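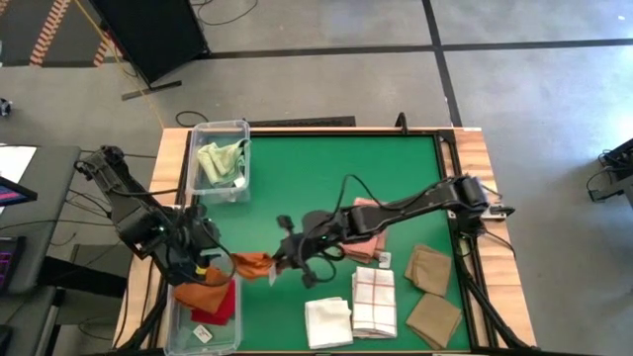 Workshop Tips: Sharing a Folding Table With Robot Arms

The following guidance applies to staff of the Drultbridge linen workshop whose duties include the two-arm folding table. It replaces the sheet issued in January.

Before the shift

Sort cloths by color before they go into the clear bins. Red and orange may share a bin. Pale greens are kept in a bin of their own.

Fill the bins loosely. A cloth pressed flat against the others is harder for a gripper to lift by one corner, and staff will spend the time saved in packing on untangling.

Leave the small white tags attached. Cloths without a tag are set aside for Sunil Jayawardena, who keeps the stock list.

Wipe the green surface and check that cables lie clear of both arms. Cables on the floor between the desk and the table are to be stepped over, never pulled aside by foot.

During the shift

Keep hands and sleeves off the table while either arm is powered. If a cloth slips or bunches up, stop the arms from the desk first and then straighten it.

Finished cloths belong on the right half of the table. A tilted cloth may stay as it is. An open or uneven fold should be redone by hand at the end of the run.

Do not stack checked cloths on plain ones. The Flokska order is packed by pattern and will only have to be separated again.

Changes to duties

Folding by hand remains part of the job. Delicate items, items with fringes and all repairs stay at the Bandara bench. Staff who formerly folded for a full shift now divide their hours among sorting, checking and mending, and no one is assigned to the table for more than 3 hours at a time.

In the last full quarter 1693 cloths passed over the table, of which 71 were refolded by hand. These totals are used to adjust the equipment. They are not used to rate individual employees.

Several staff have reported that checking is more tiring on the eyes than folding. Lamps may be requested from Dinesh Sheikh, who also arranges training for anyone who has not yet used the stop control.

Questions about the rota should be put in writing and left at the Brevier office by Sun 19 May.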